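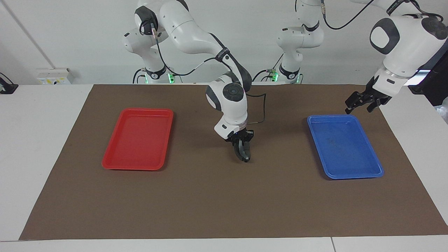

Every July my mother cleared the dining table, and the whole house held its breath until she had sorted the year's odds and ends. I've been thinking about her lately, having moved to Pernum with some 200 boxes and no idea where the buttons went. Her method began with covering the table, and I've come to believe in it completely. A big brown mat over a white tabletop, spread nearly to the front edge, makes a fine place to sort (and you won't fret over scratches!). Then come the trays, one red and one blue, set down right on the mat. The raised rims on the red one are just the sort of thing I look for, having chased more than my share of beads across the floor.

The colors matter more than you'd think. In our house red meant "keep" and blue meant "somebody else might love this," and even the smallest cousin could follow along. My own trays came from a little shop in Anstead that must stock 1,000 kinds of boxes, and I spent a happy afternoon there, lifting lids and talking myself out of most of them.

I've finished the buttons now and started on the sewing drawer, which may well last me until supper.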